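Zenstead Opens Replacement Lid Service to All Customers in August

BRALLSIDE — Zenstead, the home storage company, will begin selling replacement lids for its food and pantry containers in August. Until now, a customer who lost or cracked a lid had to buy a complete new set.

The service covers 12 container sizes, including 3 that the company no longer makes. Orders can be placed on the Zenstead website or by phone, and lids will also be stocked at Maddocks stores in the Brallside area.

The company ran a trial of the service last winter with 231 households. Over the course of the trial it shipped 3,115 lids, many of them to people ordering for relatives and neighbors as well as for their own kitchens.

"People kept writing to us with the same problem," said Hamish Buchanan, head of customer service at Zenstead. "They had a cupboard full of good containers and not enough lids to go on them. We were sending out a few spares as a favor, and it made sense to do it properly."

Buchanan said the large rectangular lids were requested most often during the trial, followed by the small round ones. "The big ones get leaned on, dropped and left on the stove," he said. "The little ones just go missing."

To order, customers will need the size code molded into the base of the container. Those who can't find a code, or whose code has worn away, can measure the container across the top and enter the length and width on the website. A printed size chart will be available at store counters.
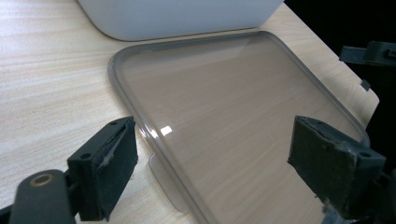 Lids will be sold singly or in packs of 3. Orders placed before noon will ship the same working day from the Groltarent warehouse on the east side of Brallside, which has handled Zenstead's deliveries for several years. A lid that doesn't fit can be returned for an exchange within a month of delivery, and Zenstead will pay the return postage.

Cracked lids may be handed in at any participating Maddocks store — they do not need to be Zenstead lids, but they should be clean and free of labels.

Zenstead makes storage containers, drawer dividers and shelf bins for the home. The company is based in Brallside.

Media contact: Hamish Buchanan, Zenstead Customer Service, Brallside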